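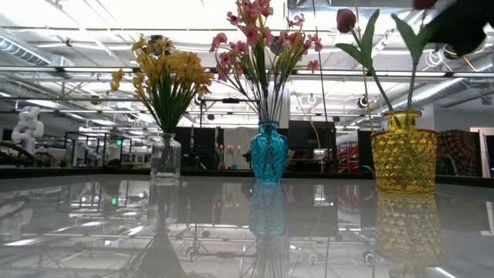

Three glass vases of flowers on the grey tabletop

Home | Extensions | Changelog | Help | About us | Contact

About Ferkico

Ferkico is a small software company that makes browser extensions and the little desktop programs that go together with them. We started with one extension, Beker, which saves all open tabs of a window as a plain text list. It was made for our own work. After we put it in the store, people from other places began to write to us, and from their letters we learned what the program should really do.

Today we maintain three products. Beker is still the most used. Pace shows how long a page needs to load and keeps the results, so you can compare them later. Nurkeck is a bookmark organizer which works without an account. All three are free for personal use. Companies with more than 17 seats are asked to buy a licence, and this income pays for our time and for the server.

How we work

We release a new version when it is ready, and normally not in December, when the review of extensions can take longer and we are not at our desks to repair a mistake. Every version is tested by us in four browsers before it is sent. In the last year we received 3,142 support messages and answered 3,058 of them. The others had no return address or were advertising.

Our programs do not collect your browsing history. Beker and Nurkeck keep their data on your own computer. Pace can send a crash report, but only if you switch on this option in the settings, and the report can be read before it goes out.

Languages

The menus are translated in 32 languages. Many translations were made by users, and we are thankful to them. If you see a wrong word in your language, please write us the word, the correct one and the name of the menu. We will change it in the next version.

Contact

Please use the form on the Contact page. We read it each morning until 11 o'clock. Questions about licences for schools are also welcome there.

Filed under: Company, Browser Tools

3 comments

tabhoarder: Been using Beker since the first version. Any chance of sorting the list by site? The colour labels are nice but I need the order more.

m_lindfield: The licence page gives me a blank screen on my phone. Works fine on the laptop.

Ferkico: Thank you both. Sorting is planned for Beker. The licence page is repaired now, please try again.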